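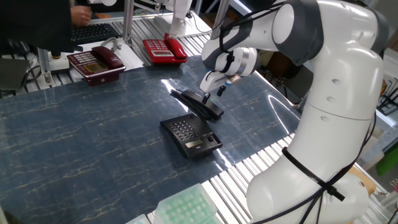 About Grurnow

Grurnow is a small company which collects examples for robots that learn. Our customers build the learning systems, and we prepare the material these systems learn from. The company was started by Asif Rizvi, who before repaired office equipment and knows well how many ways there are to hold a simple object wrongly.

What we do

An operator guides the arm through a task from start to finish, and we record the movement of the joints together with the video. One such recording we call an episode. A usual order is 1,000 episodes of one task. For every task we change the position of the objects between episodes, so that the system does not learn only one place on the table.

We prefer objects from daily life. Desk telephones are a favorite of ours: the handset is smooth, the cord pulls to one side, and the cradle accepts the handset only at the correct angle. We have telephones in black and in red shades, and we use them in our Favent collection, which contains 54 tasks of home and office.

How we check

Each episode is watched by a second person before delivery. If the operator made a mistake and corrected it, we keep the episode and mark it, as many customers ask for such corrections. If the recording has a gap, we delete it and repeat the work.

Our people

We are eight persons. New operators train for 10 days with Asif before their recordings go to a customer. Previous experience with robots is not necessary, but patience is.

Work with us

We gladly discuss small orders also. Please write to us which arm you use, which objects are needed and in what format you wish to receive the files.

We use cookies to improve your visit on this website. By continuing you agree to our cookie policy. Accept Decline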